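Du bon usage de la vapeur dans la cuisine domestique

La cuisson à la vapeur occupe dans les foyers francophones une place singulière. Elle est recommandée par habitude, associée aux périodes de convalescence ou de régime, et rarement considérée pour ses qualités culinaires propres. Le présent billet, rédigé dans le prolongement des notes publiées ici au mois de mai, se propose d'en rappeler les principes et de consigner les observations recueillies depuis lors.

Il convient d'abord de distinguer deux pratiques. La première consiste à placer les aliments dans un panier métallique posé au-dessus d'un fond d'eau, sous un couvercle étanche. La vapeur se condense sur le métal et retombe en gouttes sur la préparation, ce qui nuit aux pâtes levées et aux raviolis. La seconde recourt au panier de bambou, dont le couvercle tressé absorbe une partie de l'humidité et laisse s'échapper le reste. Les brioches farcies y conservent une surface lisse et mate.

L'auteur de ces lignes a longtemps employé le premier procédé. Le changement est intervenu à la suite d'un repas pris chez Malou Þorgeirsson, à Prisdale, au cours duquel furent servis des petits pains au sésame noir d'une tenue remarquable. La recette a été communiquée de bonne grâce. Elle prévoit 200 grammes de farine à faible teneur en gluten, de la levure, un peu de sucre, du lait tiède et une cuillerée d'huile neutre. La pâte repose à couvert, puis une seconde fois après façonnage. Cette seconde levée est souvent écourtée par impatience et il en résulte une mie serrée, légèrement collante sous la dent.

La durée de cuisson appelle quelques précisions. Pour des pièces de taille moyenne, 12 minutes suffisent lorsque l'eau bout franchement avant la mise en place du panier. Les légumes racines coupés en gros tronçons demandent 20 minutes. Le poisson en filet exige une surveillance plus étroite et l'on se gardera de fixer une règle générale, l'épaisseur des morceaux variant trop d'un étal à l'autre. Il est préférable de ne pas soulever le couvercle en cours d'opération. À l'issue de la cuisson des pains, on coupe le feu et l'on attend 2 minutes avant de découvrir, afin d'éviter que la pâte ne s'affaisse.

La question du support mérite également attention. Les feuilles de chou, les feuilles de laitue et le papier sulfurisé perforé donnent tous satisfaction. Edem Baidoo, lecteur fidèle de ces pages, a signalé par courrier qu'il utilisait des feuilles de bananier assouplies à la flamme, dont le parfum se transmet discrètement au riz gluant. L'essai a été conduit et le résultat est concluant pour le riz, moins pour les pains, auxquels la feuille laisse une teinte verdâtre.

S'agissant de l'entretien, le bambou se lave à l'eau chaude, sans détergent, et se brosse dans le sens des lamelles. Le séchage doit être complet avant tout rangement. Un panier enfermé humide dans un placard développe en peu de temps des taches grises qu'il est difficile de faire disparaître. Il est d'usage, avant le premier emploi, de faire fonctionner le panier à vide pendant un quart d'heure. L'odeur végétale s'en trouve atténuée.

Plusieurs lecteurs ont demandé quel diamètre choisir. La réponse dépend du récipient qui recevra l'eau. Le panier doit reposer sur le bord de la casserole, ou se loger dans un wok de manière que sa base demeure au-dessus du niveau du liquide. Siiri Rissanen recommande d'acquérir d'emblée deux étages de même diamètre. Cet avis paraît fondé, un étage unique contraignant à cuire en plusieurs fournées dès que la table compte plus de trois convives.

Un prochain billet traitera des sauces d'accompagnement, et notamment du vinaigre noir, dont il a été peu question jusqu'à présent. Les remarques relatives à la farine de riz, reçues en nombre, y seront reprises dans la mesure du possible. Les lecteurs disposant d'une recette familiale de pain vapeur salé sont invités à la transmettre par le formulaire habituel.
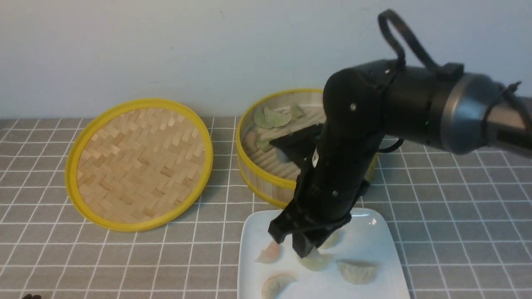
Panier vapeur en bambou et son couvercle tressé, à bord jaune.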